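Search the club pages
Enter keyword Go

Dimarbridge Games Club – minutes of the January meeting

Taken down by me again, because I was the one with a pen. We got going at 7:10 once the heating had been argued with, and there were 11 of us by the time the last chairs came out. Anitha Nair ran the meeting. The last minutes were agreed with one fix: I had written that the spare fight stick was broken, and it only needed a new cable. Sorry to whoever brought it in!

Spring tournament game

This took up most of the evening, as we all knew it would. The choice was between staying with Volton for another season or moving over to Viton, which half the club has been playing at home since the holidays. I should say up front that I'm a Volton person, so if this part sounds lopsided, that's me.

The case for Volton is that everyone already knows it and the brackets run quickly. The case for Viton is that the new characters are a lot of fun, the online play holds up better and the story mode gives newer people something to do while they wait for a match (I finished it over two weekends and I'll admit the second half is great). Against it: one of the boss characters is playable and far too strong. We went back and forth on whether to ban him outright or let each player use him once a night. I said ban him. I still say ban him.

We voted by hands. Viton got seven, Volton got 4. So Viton it is for spring, with the boss banned for the first two weeks and then we talk about it again. Volton stays on as a side game on the old TV in the corner for those of us who are grieving.

Format

Double elimination, best of three, best of 5 for the final. Stage choice goes to the loser of the last game. Somebody asked about custom move sets and the answer is no, default sets only – it takes forever to check them and we had that whole mess in the fall. Pausing in the middle of a round loses you the round, and yes, that includes bumping the button by accident. Please turn the pause button off in the menu before you start.

We also talked about whether people who lose early can leave or have to stay and run a station. Leaving is fine, but tell Anitha so she isn't yelling your name down the hallway.

Money

We have 564 dollars in the club account. Two copies of Viton come out of that, plus the character pack on both, plus the room through April. Anitha has the prices and will send them around. There was a push for buying a third copy so we can run three stations, and I liked the idea a lot, but we're waiting to see how many sign up first. Entry stays the same as last season. Prize money too.

Tello league

Short one. The Tello people would like their own night instead of sharing the back tables with us, where the noise is getting to them (fair enough, we are loud). Their racing league has grown and they need the big screen for at least an hour. We offered them the late slot after 9:00 and they said they'd think about it. I got the feeling they wanted the early one.
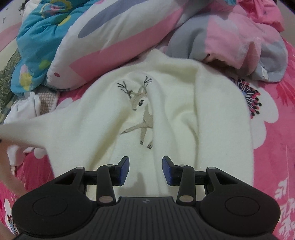
Anitha said the early slot could work if the Viton brackets started at 8:00 and we kept casual play to the small screens until then, and that she would rather try it for a month than have the same talk every meeting. No one objected, so we're trying it for a month. Tello gets 6:30 to 8:00 on the big screen, we get it after that. Setup for our side can go on quietly at the back while they race.

Other stuff

Saves on the club console: the drive is nearly full again. If you have an old Volton profile in there and want to keep it, copy it off before the next meeting, and then I'm clearing out anything without a name on it. I will not be checking with each of you one by one, I did that last year and it took me most of a Saturday's worth of patience.

Streaming the final came up. Everybody wants it, and we don't have a capture card that works with the newer console. I'm going to look at used ones and report back.

Snacks are still bring your own. Chips near the controllers are still a bad idea – wipe your hands, please.

To do before next time: Anitha buys the two copies and posts the sign-up sheet, I do the bracket and the capture card, everyone else practices.

We stopped at 9:20 and played Volton until they turned the lights off on us.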